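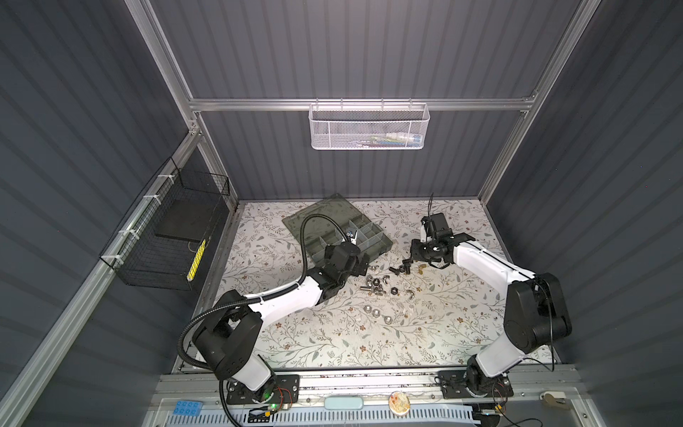 Teresa Henriques
Workshop and Storage Columnist

Every home has a jar of mystery hardware, and every owner of one believes it's a system. Mine held 18 years of leftovers from Bistero bookcases and one Garcia bed I no longer own. Finding a wing nut in it took most of an evening.

Get a flat box with dividers and a hinged lid. Open it all the way on a table you can spare, tip the jar onto an old towel, and sort by shape first. Size can wait. Bolts with bolts, nuts with nuts, and the eye bolts wherever they won't snag the rest.

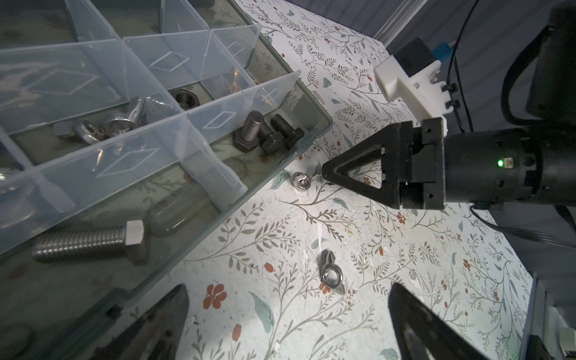

Bolts, nuts and a folded plastic bag share the box. A wing nut waits on the table.

Long bolts go in the biggest compartment, on their sides. Anything that came in its own little bag can stay there, if you write on the bag what it belongs to. "Misc." doesn't count. I have 8 of those.

Close the lid before you carry the box anywhere. I learned this on a staircase. 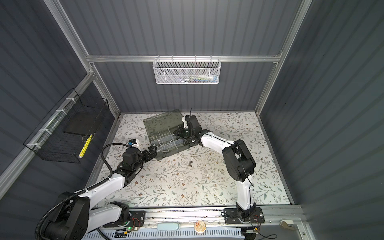
How full should each compartment be?

Stop a finger's width below the top of the divider, or small nuts will migrate next door the first time the box gets tilted.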